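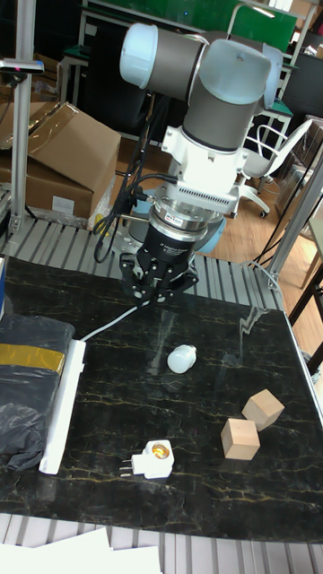

Black marble-pattern top, gold and white veining. Bottle, two wood cubes and the plug-in lamp socket adapter on it.

Posted in: Surfaces & Worktops > Laminate, Film, Stone
By Kristóf Bodnár, 12 Oct 2021

Looking for opinions on dark marble patterns for a bench top. The bench gets small parts, packaging and hand tools, no food. I have narrowed it to the black with thin gold and white veins. The alternative is plain mid-gray from Tarnari. Top sits over a slatted aluminum base with parallel ridges, so it has to stay flat across the gaps. Budget is not the issue. Finding small items on it is.

dbench_dorottya
White plastic and light wood read well on black. The bottle and the cubes in your photo are easy to pick out at a glance. Black screws, black cable ties and dark rubber feet will vanish. If most of your parts are dark, go gray.

Wiroj B.
Disagree on gray. I ran mid-gray for two years and bare steel and aluminum parts disappeared on it. Black with veins was better for metal. The veins are thin enough that I never mistook one for a part, except white thread, once.

G_Raetsep
Gloss level matters more than color. A polished dark surface under overhead light gives you a bright patch that moves when you move your head. Ask for matte or satin and hold the sample flat under your own light. Samples viewed upright tell you nothing.

Kristóf Bodnár
Overhead light is two strips, 3,000 lumens each. Sample is on order from Trurnton, satin. Will test flat.

olan_ajayi
Separate point. I would not leave that socket adapter lying on the bench with the prongs sticking out sideways. Prongs scratch. I have a 59 mm line in a dark top from dragging one of those and it shows from across the room. On gray you would have to look for it.

dbench_dorottya
That is an argument for a drawer, not for gray.

olan_ajayi
It is an argument for both. Dark tops show every scratch and all of the dust. Wood cubes shed fine fibers too if the edges are not sanded - light dust on black, you will be wiping daily.

Wiroj B.
Depends on the cubes. Mine are beech, sanded to 220 and waxed, and they leave nothing. Bottles are worse. Anything stored on its side with the cap not fully tight will leave a ring or a streak, and dried cleaner on black looks terrible. Stand them up.

G_Raetsep
Agree on the bottle. Also get the white strip and the black bag off the left side if you can. A bag hanging over the edge catches sleeves. Hook on the post, bag on the hook.

Kristóf Bodnár
Noted on the bag. The strip stays for now. Question on support: slatted base, ridges running parallel. Do I need a sheet in between?

Wiroj B.
What thickness is the top? At 12 mm or under I would add a backing sheet. Ondorov sells a 6 mm one, cuts with a fine blade. Over 18 mm, lay it straight on the ridges with thin felt tape.

olan_ajayi
Felt compresses. Use cork.

Wiroj B.
Cork crumbles at the edges. Felt on mine has not moved.

Kristóf Bodnár
18 mm. Will try felt on one half and cork on the other and report back. Leaning toward the black.

dbench_dorottya
Keep one light tray on it for the dark parts. Tazi has a shallow white one with a lip. Solves most of this thread.

Last updated: 6 days ago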